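Notebook, Galden parish records project
2019-08-29

Picked up at the second box of sacramental registers from Vakunine.
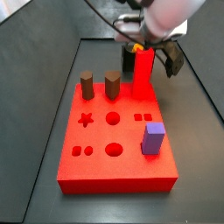
Baptisms first, then confirmations. The baptism book runs to 100 leaves and the binding is sound apart from the front hinge. Leaves 58 to 71 were bound out of order, so I kept them as found and put a slip at each end. Do not re-sort them until the Vollden copy has been checked.

The Latin is plain but the priest's hand changes twice. The second hand drops the godmother's name in most entries and writes only the godfather's. I entered "not given" in the sheet, same as we did for the Ahn chapel book.

Two entries on leaf 71 have marginal notes about later ordination. One is legible. The other is faded – try the UV lamp again with the blinds down.

Confirmation book: started, only the title page and the bishop's visitation note done. The note gives the feast day and no year. Need the diocesan calendar to pin it down.

To do: order more acid-free slips, ask Vollden for their leaf count, fix the saints' names column (Jacobus is in there as both James and Jacob).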